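Rechner zerlegen lernen, mit und ohne Hände

Seit dem Frühjahr baut eine Projektgruppe der Technikerschule in Reltport an einer Anlage, die ausgediente Bürorechner auseinandernehmen soll. Das Vorhaben läuft unter dem Namen Rumov und wird im letzten Ausbildungsjahr als Wahlfach angeboten. Wir haben mit der Lehrkraft gesprochen, die den Kurs leitet, und mit zwei Teilnehmenden.

Den Anstoß gab ein Lager voller Altgeräte. Die Firma Ultus, bei der mehrere Schüler ihr Praktikum gemacht haben, tauschte ihre Büroausstattung aus und überließ der Schule 65 Rechner. »Wir hätten sie von Hand zerlegen können, das wäre an ein paar Nachmittagen erledigt gewesen«, sagt der Kursleiter. »Aber die Geräte sind ein dankbares Übungsobjekt. Jede Klasse hat so ein Gehäuse schon einmal offen gesehen, und man weiß ungefähr, wo was sitzt.« Für einen Roboterarm sei das trotzdem eine schwierige Aufgabe. Kabel lägen jedes Mal anders, Laufwerke klemmten in ihren Schienen, und manche Verriegelung lasse sich nur lösen, wenn man gleichzeitig drückt und zieht.

Der Kurs hat den Ablauf deshalb in einzelne Schritte aufgeteilt. Jede Kleingruppe bekommt ein Bauteil und ist dafür bis zum Schuljahresende zuständig. Die Festplatten übernahm die Gruppe, aus der unsere beiden Gesprächspartner kommen. »Wir dachten, das ist der leichte Teil«, sagt die Schülerin. »Die Platte hat gerade Kanten, ist stabil, und man kann sie ordentlich greifen. Das Greifen war dann auch nach zwei Wochen in Ordnung. Das Ablegen hat uns bis April beschäftigt.«

Abgelegt wird in eine Halterung, die links neben dem Rechner auf dem Arbeitstisch liegt. Die Festplatte muss dort senkrecht in einen Schlitz. Steht sie ein wenig schräg, setzt sie auf der Kante auf, und der Arm drückt gegen den Kunststoff. 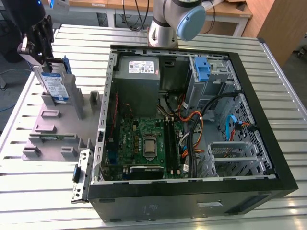

Amin sieht gerade in diesem Schritt den eigentlichen Lerninhalt und meint, man solle die Schlitze auf keinen Fall breiter machen, nur damit die Quote steigt. Wer später in einem Betrieb mit Vorrichtungen arbeite, bekomme die Toleranzen vorgegeben und müsse damit zurechtkommen.

Der Kursleiter teilt diese Ansicht nur zum Teil. »Eine Vorrichtung ist auch etwas, das man gestaltet. Wenn eine kleine Fase am Rand das Problem löst, dann ist das eine gute Konstruktion und kein Schummeln.« Am Ende habe die Gruppe beides gemacht, eine leichte Einführschräge und eine langsamere Bewegung auf den letzten Millimetern. Die Halterung wurde mehrmals geändert, und jede Änderung musste vorher gezeichnet und begründet werden. Das verlangt die Prüfungsordnung, und es hat nach Auskunft der Schülerin viele Diskussionen abgekürzt.

Gesteuert wird der Arm auf zwei Arten. Zu Beginn führt eine Person ihn aus der Ferne durch den gesamten Schritt, und die Bewegung wird aufgezeichnet. Später soll ein gelerntes Modell dieselbe Aufgabe ohne Hilfe ausführen. Bis zu unserem Besuch waren 1431 Durchläufe gespeichert, und die Gruppe führt darüber eine Liste mit Bemerkungen zu jedem Abbruch. »Am Anfang haben wir nur ›fehlgeschlagen‹ hingeschrieben«, sagt der zweite Teilnehmer. »Damit kann man später nichts anfangen. Jetzt steht da, ob die Finger abgerutscht sind, ob das Kabel noch steckte oder ob der Rechner auf dem Tisch gewandert ist.«

Das Wandern des Gehäuses war eine der Überraschungen. Zieht der Greifer an einem Laufwerk, das fest sitzt, zieht er leicht den ganzen Rechner mit. Ein Mensch hält mit der anderen Hand dagegen, ohne darüber nachzudenken. Im Kurs wurde lange besprochen, ob man das Gehäuse festspannt. Dagegen sprach, dass jedes Modell andere Maße hat und das Umspannen Zeit kostet. Die Gruppe arbeitet inzwischen mit kürzeren Zügen und prüft nach jedem, ob sich die Lage verändert hat. 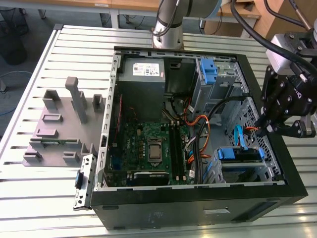 Schwieriger bleibt alles, was mit Kabeln zu tun hat. Die Stecker der Datenleitungen haben je nach Hersteller eine Sperre oder keine, und von oben ist das schlecht zu erkennen. Eine andere Kleingruppe beschäftigt sich nur damit. Sie ist nach Aussage des Kursleiters am weitesten von einem fertigen Ergebnis entfernt und schreibt zugleich die besten Protokolle.

Für Greiferteile, Druckmaterial und Ersatzkabel standen dem Kurs 3270 Euro zur Verfügung, davon ist fast alles ausgegeben. Im nächsten Jahrgang soll das Vorhaben weitergehen, dann mit den Speichermodulen als Schwerpunkt. Die Schülerin wird dann nicht mehr dabei sein. Sie hat ihre Unterlagen schon so geordnet, dass die Nachfolger damit arbeiten können, und die Zeichnungen der Halterung liegen mit allen Zwischenständen im Projektordner. »Die ersten drei Versionen kann man sich sparen«, sagt sie. »Ich habe dazugeschrieben, warum.«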